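How to track down a gripper that drops lids and won't close all the way

By Maysoun Khoury
Updated Mar 12, 2025

These notes cover one fault on the hand-held parallel grippers we use for kitchen tasks. The operator squeezes the trigger, the fingers come together, and the log says the gripper is closed. Then the lid slips out, or the box tilts and lands on a corner. In February we lost most of a recording block to it before Asif Kazmi noticed that the closed width had been drifting up the whole time.

The steps below are for the Vultard gripper with two swappable fingers. They should carry over to any gripper with a screw-on pad and a linkage on each side. You will need a feeler gauge, a hex key set, tweezers, a lint-free cloth, isopropyl alcohol and a spare pair of pads.

What the fault looks like

The log shows a closed width that is larger than it should be. On a healthy unit the closed reading sits at zero and stays there. On the bad unit it read 3 mm at full squeeze. The Purkus logger still marked the grasp as good, as its limit had been left wide from an older set of fingers.

At the table the signs are easier to miss. Smooth lids slide. Soft things such as sponges and dish towels still pick up fine, so a mixed task list can hide the trouble for a long time. If you only test with soft objects, you will pass a unit that should have failed.

Before you start

Stop the recording. Switch off the gripper and, if it is mounted on an arm, switch off the arm and lock it out. Fingers can be drawn in by the linkage even on a unit with no motor, as the return spring is strong enough to pinch. Keep your free hand away from the inner arms while someone else is holding the trigger. Gunārs Baranauskienė got a blood blister that way and asked me to put it near the top.

Step 1. Look between the fingers

Open the jaws all the way and shine a light down to the base. Look for thread, tape, crumbs or hair. Fiber tends to work its way down to the lower end of the jaws, where you won't see it from the side. Pull it out with tweezers. Don't use compressed air, which pushes it into the pivot.

Close the jaws and check the seam. A dark, even line from top to bottom is what you want. A line that gets wider toward the tip or the base means something is still in there, or that a pad is on crooked.

Step 2. Check the pads

Run a fingernail along each pad. Cloth-backed pads fray at the edges first, and the loose edge folds over and holds the jaws apart. Replace both pads if either one is frayed. A new pad opposite an old one gives you a lopsided grip, and smooth lids will turn as you lift.

Wipe the new pads with alcohol and let them dry fully. Write the change in the Fadon sheet with the unit number. Ours was unit 106.

Step 3. Check the linkage

Hold each inner arm and try to move it side to side. A little play is normal. If one side moves more than the other, tighten the pivot screw a quarter turn and try again. Don't go further than that – the inserts will pull out of the plastic before the screw feels tight.

Step 4. Zero the width

With clean pads, close the jaws fully and hold. Run the zero command twice. If the two readings don't match, go back to step 1. Mudassar Memon wrote a small script called bhutto that does the two readings and compares them, and it now runs at the start of each block.

While you are in the settings, bring the closed limit in to match the fingers you have on. Ours had been copied from one config to the next without anyone reading it.

Step 5. Test on a hard, smooth object

Use a clear food storage box with a flat plastic lid. Set it at an angle on the table, so that the fingers have to meet a corner, and do 30 grasps. Count a slip as a fail even if the box stays up. We accept no fails on this test. After that, do 100 more over the next block and look at the closed widths in the log afterward.

Two things can spoil the test. One is glare on the lid, which can throw off the tracking and make a good grasp look like a late one. Turn the box until the bright streak is off the corner you are working on. The other is moving too fast. A blurred video is no use for judging a slip, so if you can't make out the edge of the lid, throw that grasp out and do it over.

If you work with two grippers at one table, agree on who moves first. Most of our bumps happened with the second gripper waiting over the box.

Gripper camera views, same box and table:
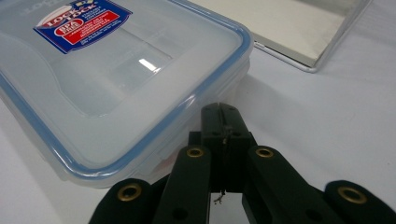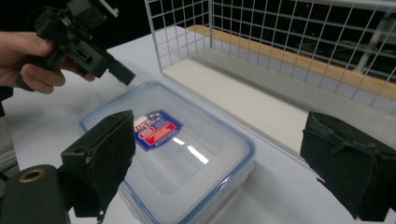
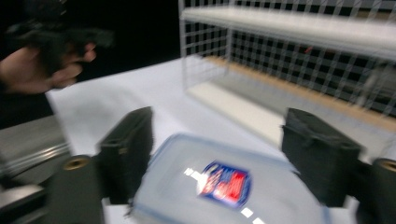
Troubleshooting

The width is zero but lids still slip. Clean the lid. Oil from hands is enough to do it. If a clean lid slips too, the pads have hardened and need to go.

The width jumps around while the jaws are held shut. Check the sensor cable where it passes the trigger. Sohail Jadoon found two units with the jacket rubbed through at that point, and both had passed the zero check that same morning.

One finger touches before the other. The mount is loose or the finger is on the wrong side. Left and right fingers look alike, but the screw holes are offset.

The fault comes back after a few days. Look at what is on the table. Dish towels and cheap cotton gloves shed a lot of thread. We moved the towel tasks to the end of the block and clean the jaws after them.

Old recordings. Anything made with a closed width above 1 mm should be marked as suspect and kept out of training until a person has watched it. Don't delete it – the soft-object grasps in there may be fine.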